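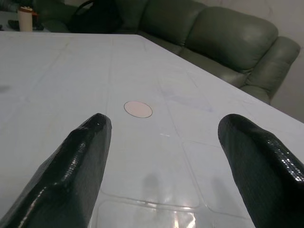
4 min read

People who want a kitten usually ask me how soon they can have it. Most of them have read that eight weeks is old enough, and in many places it is legal. I think it is too early, and I would like more breeders and shelters to say so when the phone rings.

A kitten at eight weeks can eat solid food and use a litter tray. Those are the two things people check, and they are the easy part. What the kitten is still learning at that age is how to be a cat among other cats. It bites a littermate too hard and the littermate screams and leaves. It jumps on its mother's tail and gets held down for it. A lot of this happens between eight and twelve weeks, when the kittens are big enough to hurt each other and play gets rough.

Take a kitten out of that and put it alone in an apartment, and the lesson has to come from a person. Most people are bad at it. They wrestle with a kitten using their bare hands, think it is funny, and then call me in October because the cat draws blood. I have had that call more times than I would like.

My own kittens leave at twelve weeks at the earliest, and the slow ones stay longer. I lost two sales over this last year. One family told me a breeder near Fliltthorpe would hand over a kitten at eight weeks, and they drove there and got one. I have no idea how that cat is doing. It may be a fine cat. Plenty of early kittens grow up fine, and I don't want to pretend otherwise.

The usual argument on the other side is bonding. A younger kitten, people say, will attach itself to you more strongly. I have not seen it. Rosalie Ruchti took a male from me at fourteen weeks, a cat named Mạch, and he slept on her neck the second night. He had been handled every day since his eyes opened, by adults and children, and he had heard the vacuum cleaner and the doorbell. He walked into her home already thinking people were good news. That work is done before the kitten leaves, and the breeder has to do it. Four extra weeks with a breeder who keeps the litter in a back room and never touches them will not help much.

Damian Lüthi, who fosters for a shelter, disagrees with me on one point and I think he is right. Shelters are full in summer. A litter that stays another month takes up a cage that a sick cat may need. He sends kittens home at nine weeks, but only in pairs or to a home with a young, friendly cat. Two kittens will teach each other most of what I am talking about. If you can manage two, that is a fair answer to the whole problem.

Then there is money. Keeping a litter for another month means more food, more litter and another round of vaccinations, and in my case 20 extra mornings of cleaning up before work, with my sister doing the rest. The price has to cover it. Buyers who complain that my kittens cost more than the ones in the online ads are partly paying for that month - I tell them so, and some hang up.

If you are waiting for a kitten now, use the time. Put the screens on the windows. Find a vet and ask what they charge. Visit the litter again if the breeder lets you, sit on the floor, and see which kitten comes over when you haven't called it.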